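2023-09-18

Day three of the hat business. Kazue says we should stop calling it that, as it makes us sound like milliners, but the task sheet from Stokeck says "place cap on stand" and I have read it so often now that I dream in felt.

The job, for anyone who finds this diary in a skip, is to pick up a baseball cap and put it on a yellow wire stand. My nephew did it at the age of two, with a saucepan for a cap and the dog for a stand. We have until Friday to get 40 good runs by hand, after which the machine is supposed to have caught on. 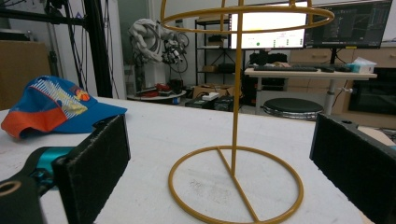 Crescencio came by before lunch and asked when it would do his ironing. I said five years. He said I told him five years at Hirose, and that was before his daughter started school. I can't fault his memory. A cap is a rotten thing to hold, all give on one side and stiff peak on the other, and a shop assistant straightens one without breaking off her conversation. Ours would need the shop cleared first.

Still, I would take it over the Halach demo, where they folded the same towel all afternoon and clapped every time.

Came home to a full sink. Washed up myself, some plates twice - mind elsewhere. Must ring Gunis about the spare pads tomorrow.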